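Stimano open day: collection methods demo
Speaker notes, station 2
Slot length: 15 minutes including questions

Start on time even if people are still coming in from the Dritard cell. The groups overlap at the door and waiting costs the next one.

Opening. Say who we are in one line: data collection for manipulation, working with Dritard on the arm side and with Stodard on packaging trials. Then say what this station covers. Visitors have come from a cell where an arm runs a fixed program. Our topic is the step before a learned policy, when a person does the task with the same kind of jaw the arm will carry later.

Why hand-held. Teleoperation gives clean joint data but it is slow, and operators need a long time to get good. With a pair of hand-held grippers the operator uses their own arms. New operators get about 30 minutes of practice before their first recorded session. The price is that there are no joint readings, so the pose of each gripper has to be recovered another way. Point to the markers at this stage, before anyone asks. If somebody from a vision background wants more, send them to the poster by the stairs.

Task. Box handling with two hands: approach, open the lid, release, back off. Keep the words simple for the school groups. Mention that a lid is harder than it looks for a policy, as the contact point moves along an arc and the box slides if the second hand does not hold it. Do not promise a success rate. The January numbers are not final.

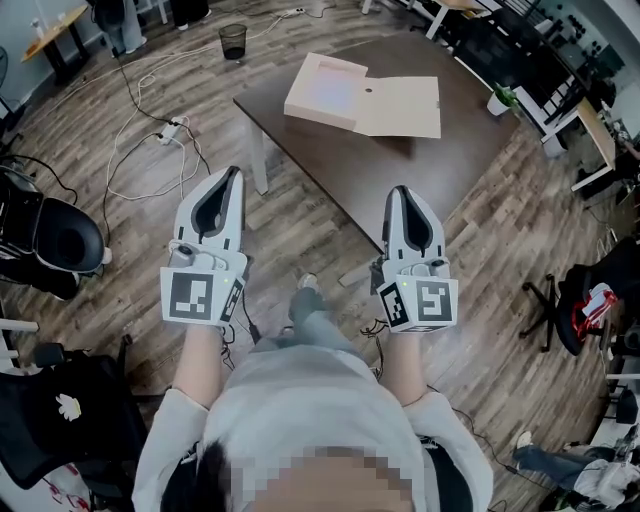
Operator with a gripper in each hand; open box on the table ahead.

Leave the slide up while talking through the markers. Each gripper carries a square one on the front and another on the side. Two faces matter when the wrist turns: a front marker seen edge-on is no use, and the side one can take over. Tracking still drops out when both are turned away or one arm covers the other. Those stretches are flagged and reviewed, and short gaps are filled by interpolation.

Live part. Ask the operator for two slow passes and one at normal speed. Stay quiet during the first pass. On the second, name the phases out loud. Visitors remain behind the tape, and the operator decides when to stop. If a recording fails to start, carry on with the demo and skip the playback.

Figures, if asked. The current target is 400 accepted episodes for this task. Rejected ones are kept in a separate folder and are not counted. Cost per episode is a question for the Stodard desk.

Likely questions.
Does it replace teleoperation? No. Force-sensitive tasks still go through the Dritard arms.
Does the arm copy the person exactly? No. The policy is trained on many episodes and produces its own motion, within the reach and speed limits of the arm.
Why not film bare hands? The jaw opening has to match the hardware, and fingers do things a two-sided jaw cannot.

Close. Next stop is the Bermúdez room, down the hall and left. Remind them to return the headsets there.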